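Kultcombe Tenants' Association
Minutes, March 28, 2022

February minutes approved, after Farah Rahman had the word "shouting" changed to "discussion."

Ceiling repainting came in at $3,180, of which $400 is still owed. Fletcher Ellery asked what had been wrong with the old white.
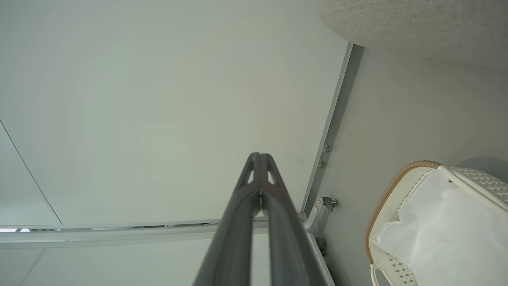 White ceiling, item 2.

Laundry hours: quiet time stays at 10 p.m. A motion to make it 9 failed, with the mover already gone home.

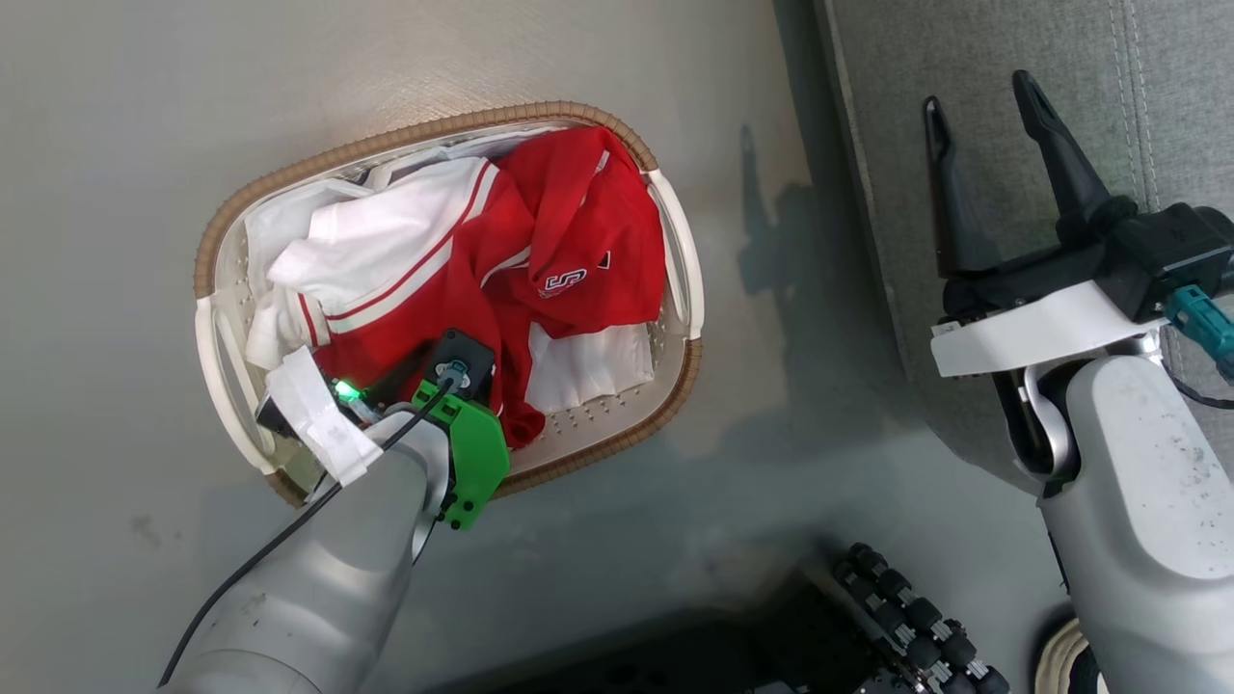 Dryer fees were put off again, this being the third meeting to do so. Farah will write to Cisevgate about the mailboxes.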